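Okay, bowl shelf time! I use a little white wire rack with 2 levels, and it took me all of June to settle on a system. First, clear both shelves completely - yes, both. Then sort your plastic bowls by size.

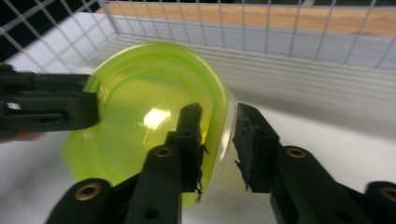

Biggest ones go on the bottom, nested, with the light stuff up top where you can grab it. Don't force a tight stack, or you'll be prying bowls apart at dinnertime (ask me how I know!). Lids I leave for last.
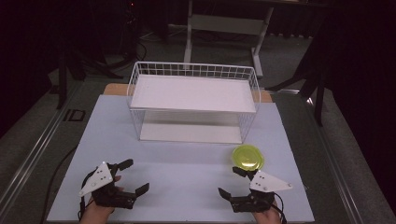 Empty rack, with a green lid waiting its turn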